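**Wickerwork** is the making of baskets, trays and furniture by weaving pliable strands around a stiffer frame. The word is used both for the method and for the finished goods. It does not name a material: willow, rattan, reed, rush and paper cord may all be worked into wicker, as may extruded plastic. This article deals mainly with small open baskets for household storage.

## Terms

The upright members of a basket are called *stakes*. The strands passed in and out between them are *weavers*. The bottom is the *base*, the sides are the *siding*, and the finished upper edge is the *border* or rim. A *foot* is a separate band worked below the base to lift it clear of the surface and take the wear.

## Construction

A round or oval base is begun by crossing two groups of base sticks and binding them at the centre. The sticks are then opened out like spokes and weaving continues to the required width. Stakes are pushed in beside the sticks, bent upwards and held together at the top while the first rows of siding are put on. These rows, known as the *upsett*, fix the shape of the basket, and a fault made here can seldom be corrected higher up.

Common siding weaves are:

- **Randing** — a single weaver taken in front of one stake and behind the next.
- **Slewing** — randing with two or more weavers laid together, used to cover height quickly.
- **Pairing** — two weavers crossed between stakes, giving a light twisted row.
- **Waling** — three or more weavers used in turn, giving a raised, rope-like row of some strength.

The border is made last. In a plain border the stakes are bent down and tucked behind one another. In a plaited border they are worked in groups, which gives a thicker edge with a braided look. A plaited border uses longer stakes and takes more time, but it is more comfortable to grip and hides small differences in stake thickness.

## Colour

Natural willow ranges from near white to brown according to treatment. *White* willow is stripped of its bark without boiling. *Buff* willow is boiled with the bark on and then stripped, the tannins staining the rod a warm orange-tan. *Brown* willow keeps its bark. Deep chocolate shades on household baskets are usually produced by stain or by spraying the finished article. Stain applied after weaving may leave pale spots where strands cross, and these show when the weave shifts in use.

The Hekus range of desk baskets was sold in dark and light finishes, the height being 9 cm in either case. The later Sundeo pattern kept the same base but replaced the plain border with a plaited one. Both were woven at Trurnau.

## Use with trays

Open baskets are poor at holding thin or very small articles, which slip to the bottom or lodge in the weave. They are therefore often used beside a flat tray with a low raised rim. The tray takes items in current use, and the basket takes those put away.
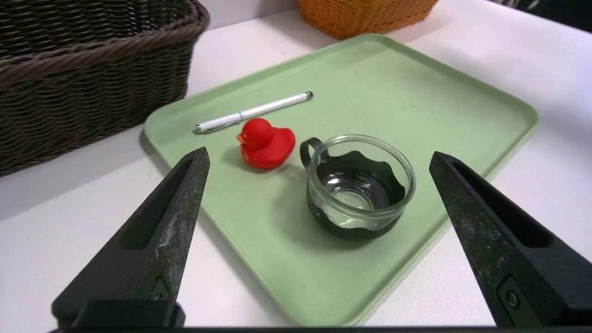

Pens in particular are better kept flat, as a clip can catch on a weaver and pull it out of line. A rim of 2 cm is enough to stop a round barrel from rolling off. A matte surface shows fewer scratches than a glossy one and gives slightly more grip. Rubber and soft plastic goods should not be left for long against stained wicker, as the colour may transfer.

## Care

Dust is removed with a dry, soft brush worked along the rows. Willow that has become brittle may be wiped with a damp cloth and dried away from direct heat. Soaking is unsuitable for stained pieces. A broken weaver is replaced by laying in a new length so that both ends rest behind a stake — the old ends are trimmed only when the repair has dried.

Baskets stored inside one another should be of clearly different sizes. Pieces forced together tend to split at the border.

## See also

- Chaiyaporn weave
- Coiled basketry
- Splint basket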